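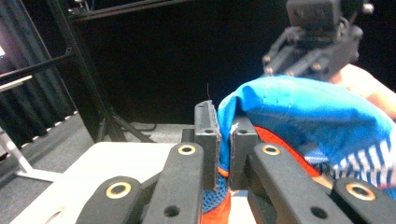

Keeping a household evidence file for a small claim

Most small claims brought by householders concern a faulty appliance, a deposit or unfinished building work. The hearing is short and the judge works from the papers. The method below was written up after a claim against Tundix over a dishwasher, heard in Gridstead in June. The sum in dispute was £1221.

1. Start a single file on the day the fault appears. A two-ring binder is adequate. Put the order confirmation first, then the terms of sale, then proof of payment.

2. Keep a log on one sheet. Each entry has a date, a time, the name of the person spoken to and what was said. Write it the same day. Entries made later should be marked as such and left in the order they were written.

3. Copy till receipts at once. Thermal paper fades, faster in a kitchen drawer near the oven, and a blank slip proves nothing. Write the date of copying on the back of the copy and keep the original in a paper envelope. Plastic sleeves can lift the print.
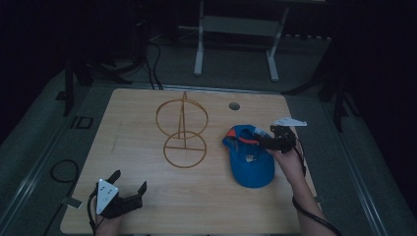 Johannes Modise writes that a bank statement did the same job for him when his receipt from Flumis had gone completely white. The judge accepted it together with the delivery note, though he was asked why the model number appeared on neither. He now copies the rating plate as well.

That is sound practice. The rating plate is usually on the door edge or the back panel, and the serial number should be written into the log by hand even if a photograph has been taken.

4. Do not repair or dispose of the item until the other side has had a fair chance to inspect it. Offer a date in writing. If the part has to come out, bag it, label it and record who removed it.

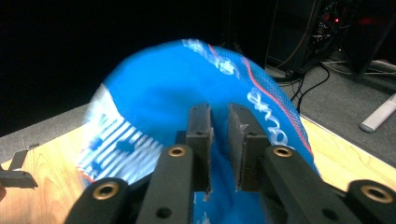
Preparing the bundle

Number every page in the bottom right-hand corner, in ink, after the order is final. An index on the first sheet lists each document, its date and its page number. Emails go in date order with the earliest first. Print each message once and leave out the quoted chain beneath it.

Make 3 sets: one for the court, one for the other party and one for your own use. Up to 25 pages can be held with a treasury tag. Anything thicker wants a lever arch file. Staples are a nuisance when a page has to be copied.

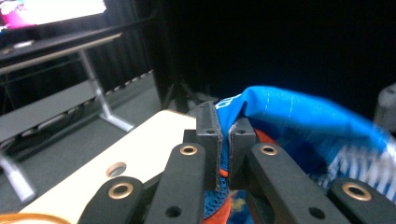 Check the directions in the court's letter before posting, as the deadline may be for receipt and not for dispatch. Obtain proof of posting and put it at the back of your own set. Witness statements need a signature and a date, and an unsigned one may be given little weight.

After judgment, keep the file until the money has been paid and any time for appeal has run out. The log and the order itself are worth keeping longer. The rest can be shredded.

Johannes Joubert, updated 2026-03-05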